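Kettle Toy Library: Your Questions, Answered

Hi! I'm Hacer Şimşekoğlu, and I run the Kettle toy library out of the old print shop on the corner. I get the same questions by email most weeks, so I finally typed them up. 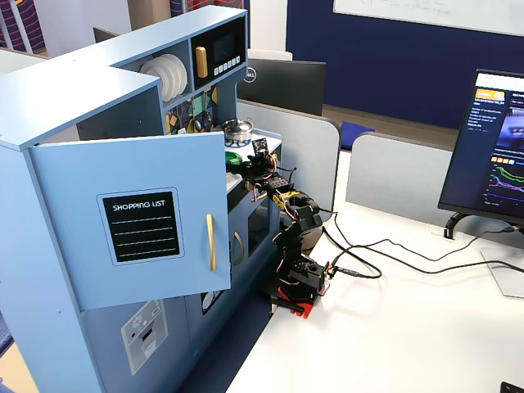 What is a toy library, exactly?

You borrow toys the way you'd borrow books. Pick something out, take it home, bring it back when your kid is done with it (or when you are, I don't judge). I started with two shelves in my garage and now there are 400 toys in the catalog, plus a back room full of puzzles I'm still sorting.

How much does it cost?

Membership is $40 a year per household. That covers every kid under your roof, and grandparents can be on the same card if they live with you. No deposit on regular toys. The big stuff has a $15 deposit, and you get it back at return.

What counts as "the big stuff"?

Anything that won't fit in one of our blue bags. Play kitchens, workbenches, train tables, the climbing triangle, the puppet theater. Please measure your car first! I have watched a very determined dad try to get a train table into a hatchback for most of an afternoon, and it ended up riding home in his neighbor's truck.

How long can I keep things?

Three weeks for regular toys, six weeks for big ones. You can renew once online if there's no waiting list. The play kitchens nearly always have a waiting list, especially when the weather turns, so put your name down early if you want one for a birthday.

What if we lose a piece?

Tell me. Really, just tell me! Every set has a card in the bag with the number of pieces on it, and I write down what's missing and we carry on. I only charge if the toy can't be played with anymore. One of our floor puzzles has been short a corner piece for ages and kids still fight over it. If the piece turns up under the couch later, drop it in the mail slot with a note saying which toy it belongs to.

How do you clean everything?

Hard plastic and painted surfaces get washed with warm soapy water, then wiped down and left to air dry overnight. Fabric goes through my washing machine on hot. Puzzles and board games get a wipe with a barely damp cloth. You don't have to deep clean before returning, but do please shake out the crumbs. And the sand. Oh, the sand.

Do you take donations?

Yes, with a few exceptions. I can't take stuffed animals, car seats, anything with button batteries, or toys with chipped paint. What I'd love more of: wooden blocks, play food, dress-up clothes in bigger sizes, and games for kids eight and up. Email me a photo before you haul it over, since I'm out of floor space until the June sale.

Can my kid play while I'm choosing?

Of course, that's half the fun. There's a play corner by the window. You do have to stay in the building, and I ask that everybody helps put things back before heading out.

When are you open?

Saturday from 9 a.m. to 1 p.m. If you can't make that, write to me and I can usually leave a bag for you in the pickup locker by the side door. The locker code is 1179 for members (yes, I know it's printed right here, there's never anything in it worth stealing except maybe a xylophone).

Can I borrow toys for a party or a classroom?

Teachers can, on a free classroom card, up to ten items at a time. For parties, use your regular membership and give me two weeks' notice so I can check what's free. I don't deliver, but I'll help you carry things out to the curb.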